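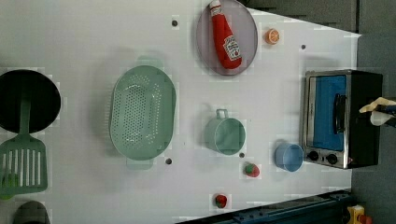

The toy kitchen things on the white table, toaster oven on the right.

I have been meaning to write about the play kitchen for a while. We've had most of it since the first winter in Tesorham and it has grown in the usual way, a bit from birthdays, a bit from the charity shop, and one large order from Rindik that I placed late at night and slightly regret. It lived in two plastic crates under the stairs. In August I got everything out to decide what stays, what goes up in the loft and what goes to the playgroup.

I should say that I like toy kitchens a lot more than I like most toys. They get used. The train track is lovely but it takes an adult to build it, and the adult is usually me. Hand over a pot and a strawberry and I can get the real dinner on.

The toaster oven

The toaster oven is the thing visitors notice. It has a black body and a silver front, a bright blue panel in the window and two round black knobs. It came in the Rindik order. I very nearly bought the full-size play cooker from Keltov, with the hob and the sink and the shelf over the top, and I'm glad I didn't. We haven't the floor for it. A toaster oven goes on any table and back in a cupboard at bedtime.

The knobs are what it gets used for. Food goes to the oven, the knobs are attended to for a long time, and then the food is declared ready whether or not it went inside. I have been served a great deal of hot strawberry.

I paid £69 for that whole order, which at the time felt like too much for pretend food. I've since spent more than that on a coat that was outgrown by Easter, so I have stopped thinking about it.

Pots, pans and the colander

The mint green colander is my favourite piece. It's oval with a handle at each end, and it is big next to everything else on the table. When we tidy up, most of the small things go straight into it and the whole lot gets carried off in one trip. It has also been a hat, a boat and a bed for a rabbit.

The frying pan is plain and black. I have nothing against it. The green slotted spatula goes with it in my mind, although they were bought a year or so apart, the spatula coming from the bargain basket at Haldane, where I'd gone for light bulbs. Haldane is good for that sort of thing if you don't mind digging. The stock changes every few weeks and the toy shelf is at the back by the paint.

Pots were the hard part of the sort-out. We had far too many and they all do the same job. I kept the green ones and one or two others that stack, and put the rest in the playgroup bag. If you are starting from nothing I would buy one pot, one pan and one thing with holes in it, and see how you get on.

Food

I have firmer opinions about play food. The big boxed sets look like good value and a lot of what's in them is never picked up. Keltov do one with a whole tray of tiny vegetables, and I gave ours away with most of them as good as new. Meanwhile the same few favourites come out every day.

The favourites in our house are the ketchup bottle, the banana, the strawberries and the piece of orange. The ketchup is red with a white cap and a Heinz sort of label, and it goes on everything. It goes on the banana. The banana is a good one, with peel that opens out so you can see the paler fruit inside, and it was bought singly from the Rindik stall at the school fair. The strawberries are small and turn up in shoes.
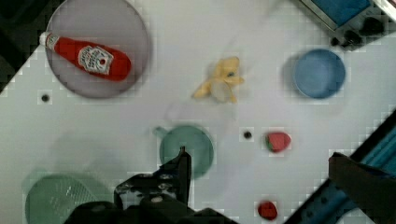

Plates and bowls

Not much to say here. There's a round greyish plate with a hint of mauve in it that gets used more than anything else, and a blue bowl for soup. I like having a plate that is big enough to be useful. The tea-set plates we started with were so small that only one thing fitted on each, and every meal ended in an argument about who had what.

I took the tea set up to the loft. I know I'll be asked for it within the week.

Washing it all

I wash the hard pieces in the sink with ordinary washing-up liquid and lay them out on a towel overnight. Things with holes or slots need a good shake. Anything soft goes in a pillowcase on a cool wash, and I check the label first if there still is one. The toaster oven only ever gets a wipe with a damp cloth.

I do this at the end of a school holiday and after any illness. More often would be better, probably.
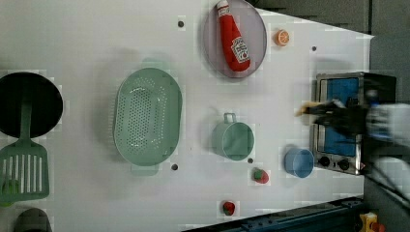

Colander, frying pan and spatula, with the ketchup on its plate.

Where it all goes now

I looked at proper storage. The Keltov website has 1,162 results if you search for toy storage and I got as far as the third page. Most of it was cube units with fabric drawers. We have had fabric drawers before, and what happens is that everything sinks to the bottom and the child tips the drawer out on the floor to find one strawberry.

So I measured the gap beside the bookcase instead, which is 630 mm, and put in a low open shelf that was left over from the bathroom. The toaster oven sits on the top. Pots and pans go underneath, and the food goes in the colander. There's no lid on anything. It has been like that for a fortnight now and it is still more or less tidy by teatime, with some nagging.

The one change I'd make is the height. The shelf is a bit low for me to wipe underneath and I may put some blocks under it - the kind you get for raising a bed. Haldane used to have them. I'll look next time I am in.

What went

The playgroup bag ended up fuller than I expected. In went the spare pots, the vegetables, a till that beeped and some cutlery that didn't match anything. I kept back a whisk at the last minute. I'm not sure why, it's not a very good whisk.

A few of you asked after the last post whether the wooden food is worth the extra money. I'll do that one separately. I've got almost 1,000 words of notes on it and they need cutting down. In the meantime, if anyone in or near Tesorham wants a tea set, ask me before I have to bring it back down from the loft.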